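Budget für August: was auf der Liste steht und was nicht

19. Mai 2023

Bis August muss die Bestellung für das zweite Halbjahr raus, und ich habe die letzten Abende damit verbracht, aus einer Wunschliste einen Einkaufszettel zu machen. Der Topf ist kleiner als im Vorjahr. Das meiste Geld geht in Greifer, der Rest in Dinge, die man in jedem Küchengeschäft bekommt.

Zur Erinnerung für alle, die neu mitlesen: Wir nehmen kurze Handgriffe in der Küche mit einem handgeführten Greifer auf, damit der Arm von Flutel sie später lernen kann. Der Arm selbst ist bezahlt und taucht hier nicht auf. Was mich beschäftigt, ist alles drumherum.

Zwei Angebote für Fingersätze liegen vor, eines von Plundero und eines von Bai. Plundero ist pro Satz günstiger, liefert aber erst ab 40 Stück. Bai verkauft einzeln und braucht 7 Wochen. Ich rechne mit einem Verschleiß, der vor allem die weichen Auflagen betrifft, die schwarzen Grundkörper halten deutlich länger. Deshalb habe ich bei beiden nachgefragt, ob man die Auflagen getrennt bekommt. Bai sagt ja, Plundero hat noch nicht geantwortet.
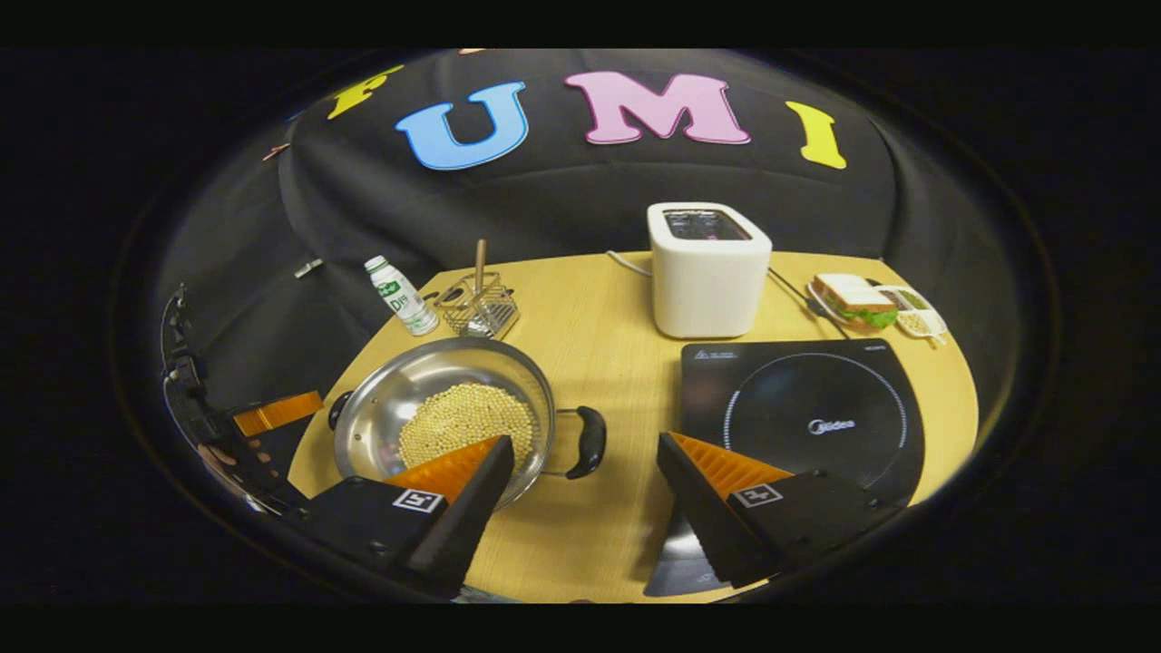 Planung / Material

Beim Tisch habe ich zuerst an Geschirr gedacht und zu wenig an Strom. Ein Toaster und ein Induktionskochfeld brauchen jeweils eine Steckdose, und die Kabel dürfen nicht dort liegen, wo die Hand durchmuss. Auf der Liste steht jetzt eine Steckdosenleiste, die unter die Tischkante geschraubt wird, dazu Kabelklemmen. Kosten zusammen: fast 43 Euro.

Ein Topf aus Edelstahl ist billig und macht trotzdem Arbeit, weil er so stark spiegelt. Urszula Wilczyńska hätte gern einen zweiten in matter Ausführung, damit man vergleichen kann. Den habe ich aufgenommen. Ein weiteres Kochfeld habe ich gestrichen, das Midea bleibt.

Verbrauchsmaterial führe ich ab jetzt als eigenen Posten. Dazu gehören Toastbrot, Salat, Trinkfläschchen und alles Kleinteilige, das im Topf oder auf dem Tablett landet. Einzeln fällt das kaum ins Gewicht, aber im letzten Halbjahr lief es über »Sonstiges«, und am Ende wusste ich nicht mehr, wofür das Geld weg war.

Schwarzer Stoff für den Hintergrund kommt ebenfalls dazu, diesmal als Meterware und breiter als nötig, zusammen mit einem Beutel Klammern. Bügeln werde ich ihn nicht.

Offen ist noch die Beleuchtung. Mulbridge hat mir zwei Flächenleuchten zur Miete angeboten, der Kauf wäre nach gut einem Jahr günstiger. Ich tendiere zur Miete, solange nicht feststeht, ob wir den Raum über den Winter behalten.

Die Tabelle geht nächste Woche an Urszula. Wenn Plundero bis dahin nichts zu den Auflagen schreibt, bestelle ich bei Bai und nehme die längere Lieferzeit in Kauf.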